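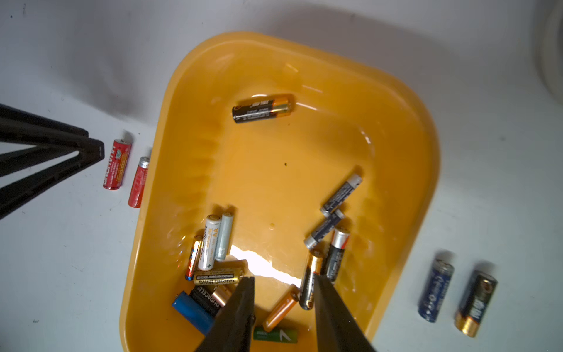

Cylindrical batteries of various brands, in the tub and beside it.

4. Setting up the Plorix outdoor sensor

The carton says the sensor reaches the indoor display from 479 feet away. Maybe it does, across an empty field. Through one brick wall and a kitchen we got 46 feet before the reading started to drop out, so plan for that.

4.1 Picking a spot

1. Choose the north side of the building if you can. The white housing is sold as a "sun shield," but direct sun still pushes the reading up.
2. Keep clear of dryer vents, grills and air conditioner units.
3. Hold the sensor where you mean to mount it and leave it there for 3 minutes. If the signal bars on the display come and go, try somewhere else. Do not drill yet.

Note: The Haltell phone app has a "placement helper." Kwan-ho Man ran it on two houses and it approved every spot he tried, including the inside of a metal shed. Skip it.

4.2 Power and pairing

1. Slide off the back cover and put in two fresh AA batteries, following the marks inside. Do not mix brands or old and new.

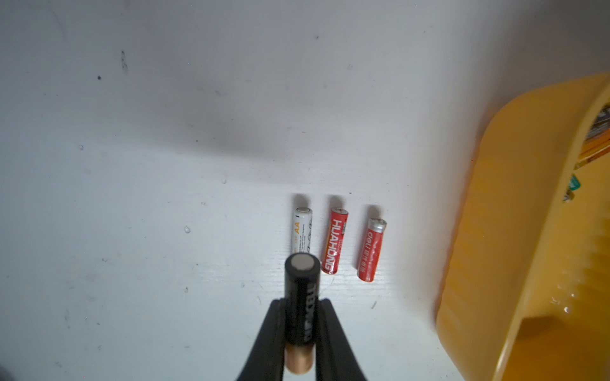 2. Press PAIR once. The light should blink green.
3. Within 29 seconds, hold down the CH button on the display until the channel number flashes.
4. Wait for an outdoor reading. If you see only dashes, start over from step 2. It may take more than one go, whatever the quick start card says.

Caution: Do not use the sensor with the back cover off. The rubber seal is thin and pinches easily. Check it all the way around before you close the case.

4.3 Checking the reading

Hang a plain glass thermometer next to the sensor overnight and compare them before sunrise. Chin-lung Lau's sensor read high every morning in April until he moved it off the siding. The offset setting (section 6) can hide a difference like that — it won't fix a bad location.

For rain gauge pairing, go to section 5.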